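Is it worth recording more demos, or is my sorting task just bad?

Asked in Teleoperation and Imitation Learning

I have a two-arm setup with leader arms and a head camera, and I'm trying to teach it to put foam cubes into two open boxes, a pink one on the left and a blue one on the right. The policy is the stock one that ships with the Redel toolkit. I have 26 demos so far, all done by me over a couple of evenings in March.

It kind of works. It goes for a cube, usually gets it, and then about half the time stops over the table like it has forgotten what it was doing. Sometimes it goes back to where a cube was in the demos and closes on nothing.

Everyone I ask says "more data." The Redel docs say it too, and so does the guy on the Pollness forum who answers every question with it. I'm not convinced. If the policy can't pick a foam cube up off a flat table after 26 tries at showing it, why would I believe that 800 would do it? That's weeks of my evenings. It feels like advice that can't be wrong, because whatever number you have, you should have had more.

A typical start looks like this. I toss the cubes down by hand before each demo and then home the arms out of view. 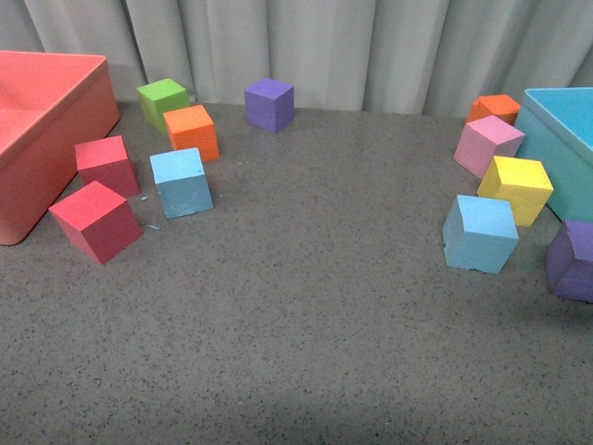 My rule while recording is left arm takes the left side, right arm takes the right side, nearest box wins. I don't sort by color. I do the cubes in whatever order feels natural, and if I drop one I pick it up again and keep going. Recording stops when the table is clear.

So before I sink a month into this: is there some cheap way to find out whether more demos will help? And please don't just say more data.

3 Answers

Answer 1 (accepted)

I was as suspicious as you are, and I still think people repeat the "more data" line without checking. But 26 is very few for a task with this much freedom in it, and I'd say the freedom is your bigger problem.

Look at what you wrote: "whatever order feels natural." Natural to you, tonight, sitting in that chair. From a start like yours, with a bunch of cubes by each box, there are several reasonable first picks for each arm. If you went for the orange one in one demo and the red one in the next from nearly the same layout, you have shown the policy two different answers to the same question. Depending on the model it may split the difference and close on the gap between them. Hovering over the table and grabbing at nothing is what I'd expect to see.

The cheap test, which costs one evening:

Cut it down to one arm, one box, 3 cubes. Same start area every time.
Pick a fixed order and never break it. I use farthest from the box first, because then the last picks are the ones right up against the wall and I know where in the episode to look for trouble.
Throw away any demo where you paused to think. The pause gets learned too.
Train on half of them, then on all of them, and run both from the same set of starts. Write the scores down before you decide what they mean.

If the full set is clearly better than half, more demos are buying you something and you can guess how many evenings you're in for. If the two come out the same, stop recording and go find out what's wrong with the demos or the camera.

Two smaller things. Cubes that touch the side of a box are a different skill from cubes out in the open, since a finger has to fit between the foam and the wall. You've got some of those on the blue side. I would either keep them all clear of the boxes for now or record a batch of nothing but those. Also check what your policy sees at its input resolution. Mine was getting such a shrunken picture that a pale cube on a pale table was a smudge, and I had spent two weeks blaming my hands.

Leave the drops and recoveries in, by the way. Those were the most useful part of my set.

Comment: The half/full comparison is the first suggestion I've had that could come out against more data. Doing it tonight. I went back through my recordings and I start with a different cube almost every time, so I have a bad feeling.

Comment: One run from each start tells you nothing. Do at least 4 or you'll be reading tea leaves.

Answer 2

Buy the Schmieder leader arms, the cheap ones have too much slop in the wrist and your demos will always be garbage. I switched and everything got better.

Comment: Did you change anything else at the same time?

Comment: Well yes, I recorded a new set with them.

Comment: So it could have been the new set.

Answer 3

Partly disagree with the accepted answer about the fixed order. It makes the numbers look good on the bench, but you end up with a policy that falls over as soon as somebody bumps a cube out of sequence. I did it that way with the Plitar arms and had to start again. Use the strict order for the test, fine, then loosen it once the basic pick works.

I'd also question the goal. Your boxes are two different colors and the cubes come in several, so anyone watching is going to assume it sorts by color. Yours goes by side. That's an OK first task, but with arms that each stay on their own half it can score well without looking at color at all, so don't let a good result convince you it will be easy to switch to color later. People post that kind of clip all the time and call it sorting.

As for how many demos, I don't know, and I wouldn't trust anyone who gives you a number without having seen your recordings.

Comment: Fair point on the color. I had been planning to add that next and figured it was a small change.

Comment: It wasn't for me.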